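Home | Issues | Pantry Notes | Swap Table | Contact

Last updated 31 July 2024

PANTRY NOTES: Sorting and storing small snack packets

The Feldale pantry shelf takes in more single-serve snacks than any other category of dry goods, and they are the items most often returned to the sorting table. The usual faults are mixed dates, crushed corners and packets with no readable label. The procedure below replaces the one printed last October.

Work on a table with a cloth. A cloth stops foil from sliding and can be shaken out between batches. Empty one carton at a time. Do not combine cartons before the dates have been read, even when the contents look the same. Packets from one carton often carry two different dates.

Press each packet lightly between finger and thumb. A sealed packet pushes back. A packet that goes flat under light pressure has a failed seam and is discarded. Vacuum packs are the exception and should be tight against the contents with no air at all.
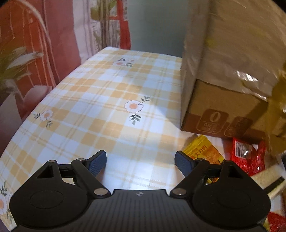
Labels are the second check. The shelf list needs a product name, a date and, for packets with a barcode, the code number. Imported snacks may have the name in one script only, and sorters should copy what is printed and leave the English column blank until someone who reads the language has filled it in. The yellow packet marked 大刀肉 is entered under those characters. The red foil packet with the white barcode label is entered by its code. Color is not an acceptable entry, as there is more than one red packet on the table and the shelf list already has several lines reading "red, spicy?" that cannot be matched to anything.

Packets that pass go into lidded bins, upright, with the earliest date at the front. The Usalus bins hold 22 packets of the ordinary size without bending them. The older Jillel bins are deeper and should be kept for cartons and jars. A plastic bag over a carton keeps off dust but also traps damp, and should come off before the carton goes on the shelf.

Keep bins below 600 grams per tier on the wire rack. Oily snacks go on the lowest tier, away from the window.

Blank shelf lists are in the Yüksel folder by the door.

3 comments

shelfandsons: Does the 600 grams include the bin itself? Mine sags with less.

pantry_notes: Yes, bin included. Check that the rack clips are seated.

mossy22: We write dates on masking tape on the lid. Saves lifting everything out.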